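Boarding Up a Window: Workshop Tips for First-Year Trainees

Measure the opening at three points in each direction and write down the smallest figure. Older frames are rarely square. Compare the diagonals, and if they differ by more than 3 mm, make a cardboard template.

Cut panels 5 mm short on each side. Tight panels swell and bind. 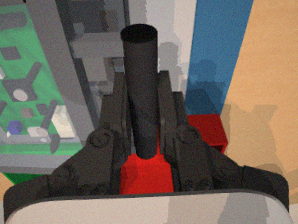 Gripper with two upright fingers, computer rendering.

Store sheets flat on three bearers. Sheets leaned against a wall take a bow within days in July humidity, and a bowed sheet will not seat against the stop.

Fasteners: exterior-grade screws at about 300 mm centers, starting 37 mm in from each corner. Drill pilot holes first. Set the driver clutch low and finish by hand if the head is still proud.

Seal cut edges with two coats before installation. Let the first coat dry fully.
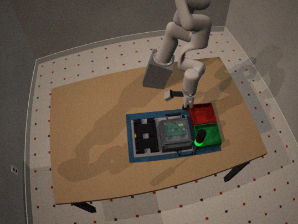
Label each panel on the inside face with the room and an arrow pointing up. Pacita Sebastian's crew at Culby also marks the matching frame in pencil, and that saves a second round of measuring when panels come down for repairs.

Keep offcuts longer than the driver case. Bin the rest at the end of the shift.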